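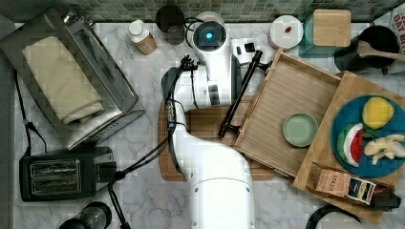
Talha Niazi reckons a gripper is only as good as the worst thing you ask it to pick up. He said it on the phone, twice, and then sent it in a message as well, so I took it seriously. The worst thing, in his view, is ginger. Never the same shape twice, slides when you squeeze it, snaps when you squeeze harder.

So ginger went on the list. Along with a lemon, a wedge of watermelon and a box of Stash tea, which between them cover round, wet-ish, awkward and square. All laid out on a marble worktop in a kitchen in Villden, next to the toaster, where we spent two days putting three grippers through the same set of jobs on the same white arm.

The three, quickly. The Calodport is a two-finger parallel type, stiff, plain, cheapest of the lot at 954 pounds. The Dinsa has soft pads over a springy finger and costs 1652. And the Fladadia, which came on loan with a controller of its own and a manual that seems to of been translated in a hurry, has no price yet. They say summer. They said that last summer as well.

Emiliano Montes did the set-up. Mounting first — four bolts, one connector, done in the time it takes to drink a coffee, except for the Fladadia, whose connector faces the wrong way and has to be bent round the wrist. We lost most of a morning to that. Cable routing matters more than the brochures let on. Leave too much slack and it catches on the elbow; too little and the arm stops dead with a fault code halfway through a reach. Tape helped. More tape helped more.

Each gripper got 70 tries at each item. Same start position, same speed, same lighting as far as you can manage it in a room with a window.

The lemon first. Easy, or so we thought. The Calodport got it nearly every time, and when it missed it missed badly — lemon off the plate, off the board, gone. Hard fingers on a round thing, you need to be dead centre. The Dinsa was more forgiving. Came in off to one side, the pads gave a bit, the lemon rolled into place. Lovely to watch. The Fladadia was slow but sure and I have no complaints about it there.

Tea box. All three fine. The Calodport was best, quick and square, put it down exactly where it was told. The Dinsa left it slightly skewed, which bothered Emiliano more than it bothered me. If your work is mostly boxes, stop reading and save the money.

Watermelon was a mess. The rind is grippable, the flesh is not, and none of the controllers could tell which was which without help from the camera. We ended up teaching the approach by hand, rind side only. After that the Dinsa managed it well. The Calodport left dents. The Fladadia dropped it from a decent height and we stopped for lunch.

And the ginger. Talha was right, annoyingly. Up to 80 per cent for the Dinsa on a good run, and that was with the force turned down and the closing speed halved. Turn either one back up and it fell off fast. The Calodport kept pinching a knob on the end and letting the rest swing about. The Fladadia would get hold, think about it, and let go. Emiliano blames the controller, which waits for a steady reading before it commits, and with ginger there is no steady reading. He has written to them. No answer when we went to print.

A word on the camera, becuase people will ask. We kept the same one throughout. Shiny worktop, small square tiles, bright metal on the oven top, all of it throws reflections and the depth picture goes patchy. A wooden board under the food fixed a good part of that. Cheap fix, try it before you buy a better camera.

Noise. The Calodport clacks. The Dinsa is near silent. The Fladadia hums even when it is doing nothing, and after two days in a small kitchen you do notice.

Which one, then. For mixed food, the Dinsa, even at that price. Pads wear, mind — ours had a nick in one by the end, and spares are sold only in pairs. For boxes and jars, the Calodport. The Fladadia I would like to see again with new software and the connector turned round.

Talha wants us to do peeled eggs next.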